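The Primgate Report

The county's statement ran to 22 lines, and Siobhán Mac Mathúna had read it enough times to know which line bothered her. It was the one that said Mr. Goodwin had "declined further assistance."

"Declined how?" she asked.

The press officer, a young man named Brodie Tomoana, had the phone on speaker. She could hear him typing. "Verbally, I would assume."

"You'd assume."

"It's in the log."

"Can I see the log?"

He said he would check. He had said that on Monday too.

Shayne Goodwin had gone into the Primgate shelter in October with a bag of clothes and a bad cough. He was found in a drainage ditch outside Roltden in the spring, nine miles from the shelter, in a coat that wasn't his. The coroner put down exposure and left a lot of boxes blank. The shelter put out its statement the same afternoon, which Siobhán thought was quick for a place that took a week to return a call.

Her editor thought she was reaching. "People leave shelters," he said. "They leave all the time. It's sad, it's four paragraphs." He wanted a piece on the Sendness bridge tolls by Friday.

She wrote the piece on the tolls. Then she drove to Roltden.

Naledi Mabaso had worked nights at Primgate until the winter and now worked at a bakery, and she didn't want to talk in the bakery. They sat in Siobhán's car with the heater going.

"I'm not going to tell you they killed him," Naledi said. "I know that's what you'd like."

"I'd like to know what happened."

"Sure. Everyone from the paper would like to know what happened." She picked at the seam of her glove. "They got paid per bed. You know that part?"

Siobhán did. The contract was public, if you could stand to read it. It went to a company called Kaushik, and the price was 49 dollars a night for each occupied bed.

"So a man who leaves costs them money," Siobhán said. "Why would they push him out?"

"Who said he was off the list?"

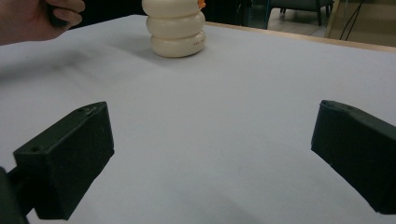 It took her a while to answer. A delivery van pulled in beside them and the driver got out whistling, and both women waited until he had gone around the back.

"You're saying they billed for him after he left."

"I'm saying I made up that bed one time and I never had to make it up again. And every morning the sheet said full." Naledi shrugged. "Maybe somebody made a mistake. They make a lot of them."

Siobhán had been lied to by people who looked a good deal more honest than this, and she wrote down what she heard and put a question mark beside it. Naledi had been let go. She said so herself, and she said it with some heat. Any lawyer would start there.

The invoices came two weeks later, after a letter from the paper's attorney that cost more than the paper wanted to spend. There were 459 pages, scanned crooked, in no order she could find. She sorted them on her kitchen floor. Bed 31 was Goodwin, S., in November. Bed 31 was Goodwin, S., in January. In March, with the ditch already thawing, Bed 31 was Goodwin, S., and he had been given a flu shot.

She called Wiremu Paewai, the county supervisor who had signed the contract. He was friendly. He had always been friendly.

"That does sound like a clerical matter," he said.

"A man got a flu shot while he was missing."

"Was he reported missing?"

She looked at her notes, although she didn't need to. There was a sister, two states away, who had called the shelter at Christmas and been told Shayne was doing fine and couldn't come to the phone.

"No," she said. "They told his family he was there."

"Well, then," said Paewai, as though she had made his point for him — and maybe she had. He promised a full review. He said he would personally see to it, and he asked how she spelled her name.

She spelled it for him, accents and all, and listened for the sound of a pen.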